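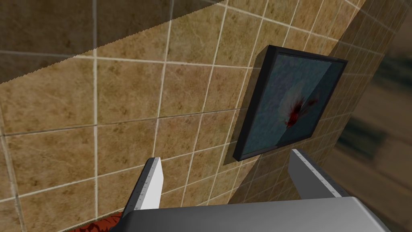 Jornstead 2: a review of the planning and scene tools

March 1, 2018, by Wouter Kramer

I have used Jornstead for arm control since the first version. Version 2 adds a proper scene renderer and a new grasp planner, and our group at Jemden moved over to it for the pick and place work. These are my notes after a month with it, for anyone deciding whether to switch.

Installing

The installer pulls in most of what it needs. The exception is the Cusonier solver, which you have to build yourself and point to in the settings file. Mine failed twice on a missing header. The manual has the fix, but it is in the chapter on licences.

Scenes

The room generator is the main new feature. You give it a floor plan and it picks the wall finishes, rugs and pictures. The results are better than the flat grey boxes in version 1. Tiles get a mottled tan finish with thin pale grout, shadows fall across them at an angle, and a framed picture on the wall stands out from the surface and casts a faint shadow of its own. The wrist view blurs whatever is further off. If you train perception on these views, that matters, and our detector had fewer false hits on plain walls than before.

The choice of decoration is odd. I had a misty blue-grey panel with a dark red splatter on it in a thick black frame. You can lock a texture once you find one you like, but you can't ban one, so the same art may turn up again with the next seed.

Gripper model

The parallel gripper is drawn with small black tick marks along the edges of both fingers. I found these handy when checking the opening by eye against the value in the log. The model loads open by default. Version 1 loaded it closed, so old start-up scripts need a change.

Planner

Planning is faster. On our set of 67 saved start poses, version 2 found a path for all but 5. The failures were all close to walls. The planner treats anything hung on a wall as a plain box with a margin round it, and the margin is too large. With the open fingers just under a picture frame it reports a collision when there is clear space. You can lower the margin, but only for the whole room, and then it starts cutting corners near the table. A setting per object would sort this out. Rutkowska, the older planner, is still included and copes better in these spots, though it is slow.

Logging and replay

Replay works well. You can step through a run, move the camera and save the view. Log files are large, and there is no option to leave out the rendered views.

Support

I sent in nine reports. Most had a reply within a few days, and the start-up script problem is now in the release notes. The margin problem is still open.

Score

Scenes: good. Planner: good away from walls. Manual: poor. We are staying on version 2 and keeping Rutkowska switched on for wall work.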